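Moved my bird walk to the marsh at Makthorpe this month. The parakeets back home have gone quiet, and I wanted something different to look at.

Got there at 6 a.m. Two herons were standing by the sluice, far enough apart that they clearly weren't friends. I stayed by the fence and kept my phone in my pocket for a while.

Then the geese came in. The board at the gate says 1,653 were counted here last October. It sounded like all of them at once.

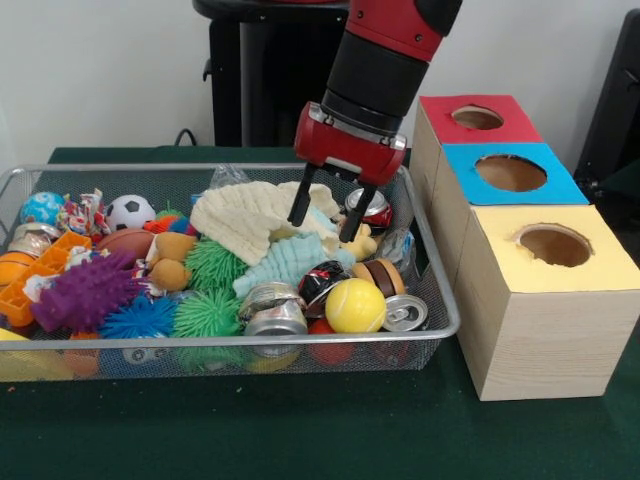
Toys and a soccer ball in the wire basket.

I took more than 50 pictures and kept 2. Most of the rest are gray sky with a wing tip in the corner. Geese are a lot faster than they look from the ground.

One of the two I kept has a goose with its feet down, just before landing. The light was poor, so it's grainy. I like it anyway.

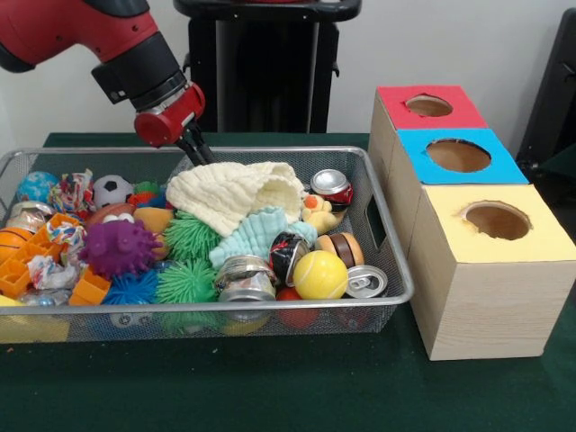

Basket on the green cloth, cream knit on the pile.

Walked on to the Lappalainen hide after that. It's a long path and very muddy past the second gate - wear boots. A reed bunting kept moving ahead of me from post to post.

Saw a kingfisher from the hide. Blue streak, left to right, gone. No picture of that one.

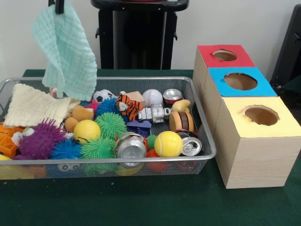 On the way back the herons had swapped sides of the sluice. I missed the move completely. I'll go again next week, a bit earlier, and start at the hide this time.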